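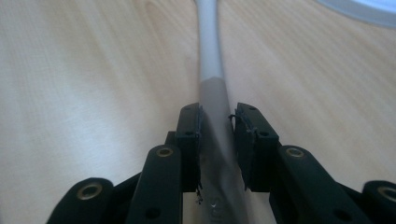
Tube work with the hand-held gripper. Keep the pads level with each other before you close them.

How to move a bench job to recorded demonstrations

These steps are for shift leads at the Tunbridge and Pendik shops. They cover the change from doing a bench task by hand to teaching it to the Dusteo arms with hand-held grippers. Mercado switched in June and works from the same page.

1. Pick one task. It should fit on one table and take under a minute.

2. Tell the crew what changes. People who did the task all shift will now spend part of it recording and part of it checking the arm's work. Pay grade stays the same. Put the new rota up before the first session.

3. Set up the table. Clear off anything the task does not use.

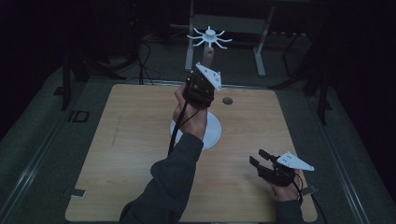
Recording is slower than the old job and it tires different muscles. Most of our people feel it in the forearms first. With a gripper in each hand, check that the cable hangs free below your wrist before you start, and shift your grip if it pulls. Stop after 4 hours in total per shift. Anyone with a sore wrist goes back to checking, no questions.

4. Record. Plan on 800 good runs for a simple task. Pendik made 1,916 for its first one and kept 881. Do not rush to raise the count.

5. Mark bad runs as you go. A drop is a bad run. So is a long pause.

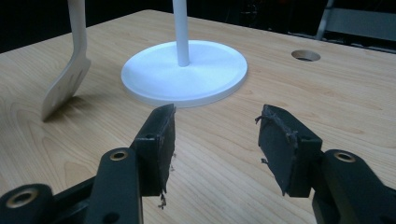 Fingers open, stand on the table and slotted utensil hanging down to it. Look over the pads for frayed edges at each break.

6. Hand over. The person who did the task by hand signs off on the arm's first shift and can stop it at any time.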